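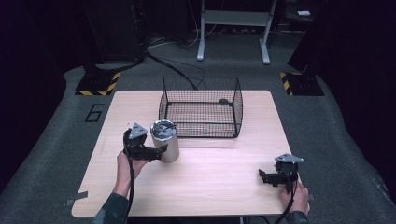
The table, the basket and the can.

Hendrik Van Beek did not believe in the tea, and he had told the woman from Wirnari so on the phone, twice.

"Two hundred years old," she had said. "The recipe, I mean. The leaves are from December."

"And it makes people sleep."

"It helps them to."

He wrote that down, because helping was a different claim from making, and in his line of work people slid from one to the other when they thought you had stopped listening. He had been with Grander for 309 months, checking what sellers promised against what they could show. He had met a mattress that cured migraines and a lamp that made hens kinder. He had slept badly for most of that time and had never once bought anything for it.

The parcel came to his house in Trurnton instead of the office, which annoyed him. The letter inside was dated April 21, 2023, and signed with a first name only. It said that 812 people had tried the blend and that nearly all of them were pleased.

Pleased with what? The price? The string?

He boiled water anyway. The instructions wanted it off the heat for a while, then poured slowly, then left under a saucer. There was a line about thinking of a place you had been happy. He skipped that one on principle. Then, standing at the counter with nothing to do, he thought of Krajčí, where his mother had rented two rooms over a bakery the summer he was eleven. The floor was warm in the mornings. You could hear the trays going in.

He was cross about this. Anyone's mind wanders next to a kettle.

The tea tasted like a hedge. He drank half, put the rest down the sink, and sat up in the armchair with a pad on his knee to note the time every quarter hour. The notes were neat until 10:45. After that there was a single word that might have been "flour," and a long pen mark running off the paper.

It was light when he woke. His neck hurt.

He called the woman before breakfast.

"I fell asleep," he said.

"Good!"

"I was tired. I'd been up since five. I had a heavy dinner and a dull pad of paper. I can give you 38 reasons before I get to your leaves."

"So you'll write that it doesn't work?"

"I'll write that you haven't shown it does." He turned the letter over. The back was blank. "These people who were pleased – did anyone give half of them plain hay and see what happened?"

She was quiet for a moment. "Would you like another packet, Mr. Van Beek?"

He looked at the saucer, still upside down on the counter.

"For the test," he said. "Send two. And don't tell me which one is hay."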